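Bench Practice | Assembly boards, fixtures, small parts

Print this article
E-mail this article

A Place for Every Peg

By Gwenaël Bodin
July 4, 2022

An assembly board is a flat sheet with parts standing on it. The parts are usually pegs, blocks and discs, and the work is to put them where the layout says they go. Nearly everything that goes wrong in the exercise can be traced to the board, the parts or the surface underneath, and all of these can be settled before the first peg is handled.

The Benano workshop has kept a board of this type in regular use since March. Its layout has been revised twice, both times to open up more clearance between neighboring parts. The sheet is white, the table under it is dark, and the cloth behind is black.
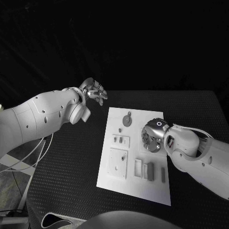 Photo: Jostis

Color matters more than the catalogs suggest. Gray parts on a white sheet separate well enough at the top, where the edge of a disc or the end of a peg makes a clean outline. They separate less well at the base, where the part meets its own shadow. White parts on white are worse. Benano's first layout mixed the two freely, and the white pieces were the ones most often set down crooked. The current drawing keeps them farther apart.

A dark table solves a different problem. The border of the sheet can be read at a glance, so a board that has crept out of line is noticed early. Whether it needs correcting depends on how positions are defined. At Benano they are measured from one corner of the sheet, and a board lying slightly askew is left as it is. Shops that measure from the table edge have to square it up every time.
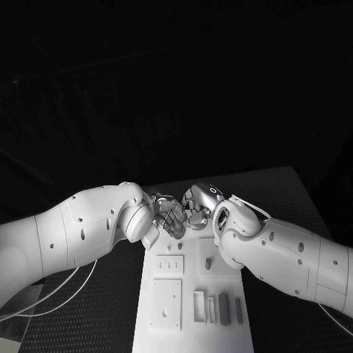
Holding the sheet still is a matter of friction and weight. Tarkitz, which supplies the blank boards, recommends clamps at the corners. Clamps work, but they take up space near the edge and get in the way of anything approaching from the side. Benano gave them up after 3 weeks and now relies on a non-slip backing, which is wiped down at the end of each shift.

The taller parts go in according to reach. A block standing on end will hide a short peg behind it and is easily knocked by whatever is working next to it. The usual remedy is to fill the far edge first and come forward – simple enough, although it means the layout sheet has to be numbered in that order as well. The Benano sheet lists 44 positions, of which fewer than half are used in a normal run.
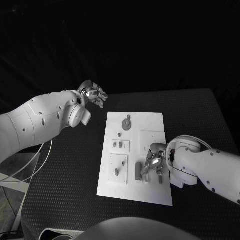

The round gray disc sits near the far edge of the board, with a small peg below it.

Discs call for separate treatment. A peg has one axis and looks the same from every side. A disc with a knob on its rim has a direction, and a drawing that gives only the center point leaves the direction to chance. The revised drawing adds a short tick mark for the knob. It cost one line of ink and removed most of the rework on that station.

Spacing is the last item, and the one that takes longest to get right. Parts are lifted from above, with fingers on both sides, and the fingers need room that a plan view does not show. Alcaraz, which drew up the second revision, allows 2 finger widths between any part and its nearest neighbor. In a log of 1,158 placements kept on the revised board, most of the disturbed parts were in the one corner where that allowance had been reduced to fit an extra block.
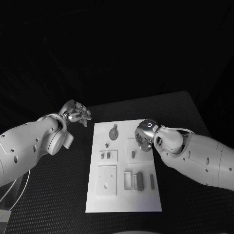

Work at the upper right of the board, fingers curled down over the parts.

Storage is plain. Loose parts go back into shallow trays sorted by height, pegs with pegs and blocks with blocks, and the sheet hangs flat against the wall. A board left leaning takes on a bow over time, and a bowed board rocks. Benano checks for this on the first working day of the month by laying a steel rule across both diagonals. Replacement sheets are cut to the same drawing and marked with the revision number on the back.

Filed under: Bench Practice, Workholding and Layout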